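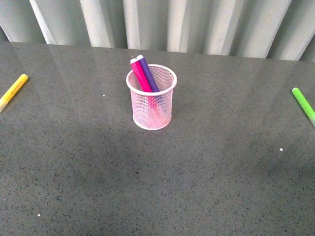

ILTSTEAD, January 17, 2018

Home Features Reviews Back Issues Contact
Search this site Enter keyword or author

By Fouzia Chaudhry

Simin Talebi wrote her memoir of a river-town childhood in 16 school notebooks, in pencil, and numbered every page. The published edition, "The Ferry Side of Usoden," came out in November and covers the years from her first day of school to the closing of the ferry.

The text was set from the notebooks without an intermediate typescript. Omid Ahmadpour, who edited it, kept her chapter order but merged two accounts of the same flood, written several years apart. They disagree on the height of the water. The printed version follows the earlier account and gives the later one in a note.

Place names caused more work. Talebi uses the local names for streets that were renamed when the new bridge opened, and Ahmadpour left them as written. A map at the back, drawn by Wim Timmermans, pairs old names with current ones. It omits the brickyard, where most of chapter 5 is set — a fault the publisher, Flimen, says will be corrected in the next printing.

The prose is plain. Dialogue is rare, and Talebi reports speech only where she remembers the words. Her father's wages, the price of lamp oil and the ferry timetable are given in full. Roughly 70 pages deal with the school alone, and these are the strongest in the book. The chapters on her cousins are thinner and repeat one another.

Flimen printed 3,632 copies in paperback. The notebooks remain with the author, who has started another on her years as a bookkeeper in Iltstead.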